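I sold my car in November and I've been riding the 46 to work ever since. A few people asked how it's going so I'm finally doing the thread. Get a snack, it's long

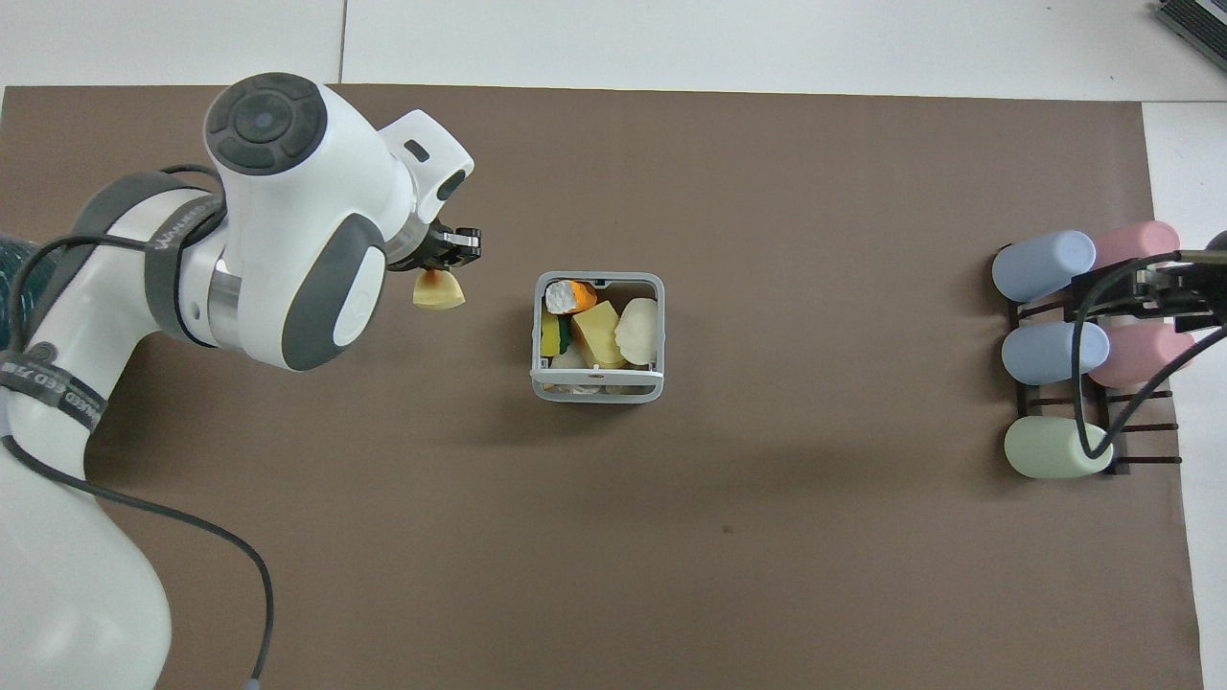 Gwenllian Lougher
Office manager at Sateck / Purkstead resident / bus person now, apparently

First, the why. My car needed a new transmission and the quote was up to 3000 dollars depending on what they found once they opened it up. The car wasn't worth that on its best day. I stood in the shop parking lot and thought, ok, what if I just didn't

The 46 stops at the end of my street. I had lived there for years and had never once gotten on it. I knew it as the thing I got stuck behind

My first morning I did everything wrong. Stood on the wrong side of the road. Tried to pay with a twenty. Pulled the cord too early and then was too embarrassed to stay on, so I got off and walked the last part in the rain in flats

Week two I got the Parodus pass, the one on your phone, and life improved a lot. You hold it up, it beeps, you sit down. Only complaint is that it logs me out whenever it feels like it, always when there's a line behind me. Screenshot does NOT work, the driver will laugh at you (kindly)

Things I carry now that I never carried in a car: gloves, a second pair of gloves, a granola bar, a real book, one of those umbrellas that folds down to the size of a burrito

Someone's going to ask about time so here it is. Driving took me 14 minutes if I hit the lights right. The bus takes a lot longer than that, no getting around it. But I was spending the drive mad at strangers and then sitting in my parking spot scrolling until I felt ready to go in. So did I really lose that time? I go back and forth

Best discovery of this whole thing: Munteanu. It's a bakery right where the 46 turns by the old post office, and from a car you'd never see it because you're watching the light. From the bus you look straight down into the window. I looked at those poppy seed rolls for two weeks before I gave in and got off

I now get off there on purpose and catch the next one. The rolls are still warm if you're there before seven. After that they're just very good rolls

There's a whole social order on the early bus and I did not understand it at first. The seat behind the back door belongs to a woman who knits. It isn't written down anywhere. I sat in it once and she stood next to me, totally pleasant, until I worked it out

She's making something enormous and green. I haven't asked. I feel like I'd need to be on the route for at least a year before I could ask
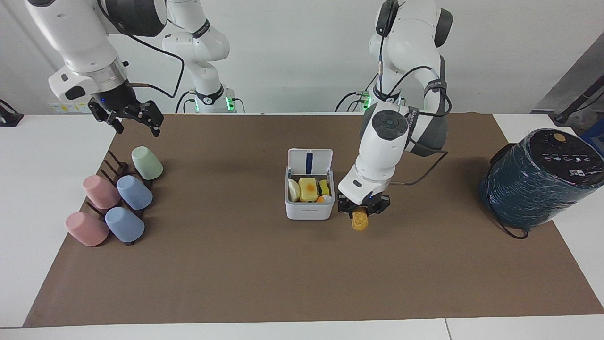
Two arms, one long table, a whole lot of brown paper

Reading update, since that was supposed to be the big win. I've finished three library books and quit two. One was a very long novel about whaling that I'd been pretending to have read since college. Good news, it's funny in places! Bad news, I missed my stop during the funny part and ended up out by the reservoir

If you ever end up out by the reservoir, there's a bench and a soda machine that takes exact change. Bring a coat

Ok, the bad stuff, because I don't want to be one of those people. Sunday service barely exists. Groceries are a real project – I had to learn what I can carry, and what I can carry turns out to be one melon or everything else. And if you're carrying the melon, everybody talks to you about the melon

Also the shelter at my stop has a roof and one wall, and the wall is on the side the wind never comes from. I've written to the city. They sent me a nice form letter thanking me for my interest in shelters

And I know this only works because of where I live and when my day starts. My sister is across the county with two kids in two schools and if I told her to try the bus she'd hang up on me, fairly

Money, for the people who like that part: no insurance, no gas, no surprise transmission. I've put what I would've spent into its own account and told myself I can't touch it for 12 months. So far it has only been touched for rolls

Will I get another car? Probably at some point. Ask me again when it's been sleeting for a week and the pass has logged me out. Today was clear and cold and the knitting lady nodded at me

Schedule question for Purkstead folks before I go – does the last 46 leave downtown at 9:40 or 9:50? The sign says one thing and the app says the other and I have a birthday dinner to get home from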